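Outdoor book swap returns to Clillden plaza in June

2020-04-27

Readers in Clillden will be glad to hear that the outdoor book swap is coming back this summer, and with a good deal more on the tables than last time. The Ovberg Reading Circle, which has been looking after the swap from its very first season, says it has already sorted more than 600 books into boxes by subject, and the boxes keep arriving at the side door of the Semeniuk bookshop, often with a kind little note tucked under the lid. The first swap is planned for June, out on the big paved plaza in front of the steps, with the tables set well apart and plenty of room for people to keep their distance while they browse. 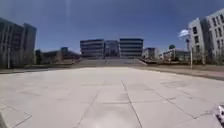

Cookbooks are what some regulars would like to see more of, and one reader who wrote in to the Circle's newsletter asked whether the old community cookbooks, the spiral-bound kind with everybody's aunt in them, could have a table to themselves this year instead of being mixed in with gardening and home repair. The Circle liked the idea so much that it has set aside two tables, and it would be happy to hear from anyone with a shelf of them to spare.

For those who haven't been before, the swap is a pretty easygoing affair. You bring what you've finished with, you take home what catches your eye, and no money changes hands. Last year's swap found new homes for 213 books in a single afternoon, most of them mysteries, along with a surprising run of travel guides to places whose hotels have surely changed their prices since 1988. A set of bound nature magazines went home in a wagon, and a second wagon had to be fetched for the index.

The children's corner is growing too. The Bellus toy and stationery store has given 106 picture books, all of them new, and those will be handed out one to a family at the start of the day so that the early birds don't clear the table before the nappers are up. Older children can pick freely from the chapter books, and there will be a box of comics for anybody who is willing to dig.
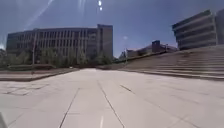
Do you have to bring a book in order to take one? Anyone may take up to three books whether or not they bring any, and people who do bring books may take home as many as they brought.

The Circle does ask for a little care in choosing what to bring. Paperbacks and hardcovers in readable shape are always welcome, and so are audiobooks on disc, large print, and books in any language (Polish and Spanish went especially fast last year). Encyclopedias, textbooks more than a few years old and anything that has spent time in a damp basement are better left at home, however fond of them you may be. Because of the current health guidance, donated books will rest in their closed boxes for several days before they are put out, so please drop yours off early.

There are 21 tables this year, and the paths between them will run in one direction only, with chalk arrows to follow. If the guidance changes before June, the swap will move to a later date, and a notice will go up in the bookshop window and in the newsletter.

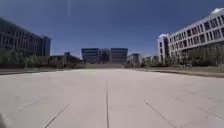
Where to leave your books

Boxes can be left at the side door of the Semeniuk bookshop on weekday mornings. Please keep them small enough for one person to lift, and write the subject on top if you can. Readers who can't get out just now may leave a message at the shop, and the Circle will arrange a porch pickup anywhere in Clillden.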